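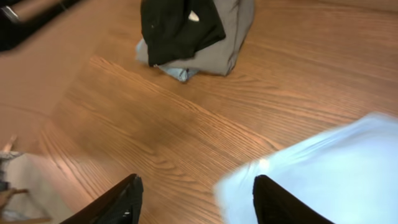

Saturday, March 4, 2023

I gave the capsule wardrobe people a fair shot. The plan I followed came from a site called Clallo, which wants you down to 14 pieces of clothing for the season and promises your mornings will get easier. My mornings were already pretty easy. I own a lot of dark shirts and I put one on.

What bugs me is the shopping. You get rid of the sweater you like, and then there's a link to a Zumden sweater in oatmeal that costs three times what the old one did. If the point is to own less, why does every step end at a checkout page? I asked that in the comments in November and got a coupon code.

The laundry math doesn't work either. With so few clothes I was running the machine every other night, half full, and the pants started to go at the knees. I'd like to see somebody on that site do yard work.

I'm keeping one idea, the box in the closet for stuff you aren't sure about. Mine has 2 jackets and a belt in it. I've been back in there for the gray jacket already, so make of that what you will.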